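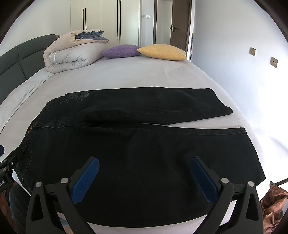

Trousers are where I start with anybody who asks whether a machine can do their laundry yet. A towel is easy, it's a rectangle and it forgives you. A pair of black trousers laid sideways across a bed is another story — one leg tapering off, the cloth bunched into dark folds at the crotch, a pocket opening waiting to snag a fingertip. Black cloth, too, so good luck finding the folds!

Flokport Fold 2 is the folding package we sell out of our shop in Cetthorpe, and I'd love to tell you it does the whole basket. It doesn't. On towels and pillowcases it's great (I've stopped folding mine). On trousers it gets a decent fold roughly 80 percent of the time, and it takes its sweet time doing it. Fitted sheets, no. Please don't ask me about fitted sheets.

What you get:
Two arms with Hutton soft-pad grippers
Hwang wrist cameras, already calibrated
11 garment routines, trousers included
Spare pads, 8 in a bag

It wants a flat surface and decent light. A made bed works fine, a table is better. Socks still have to be paired by you.

Is it faster than a person? Not even close, my teenager beats it while looking at her phone. But it'll keep going through a pile of towels while I cook dinner, and I like that a lot.

Ships from Cetthorpe in September. Trade-ins on the first Fold are welcome — just leave the pads on.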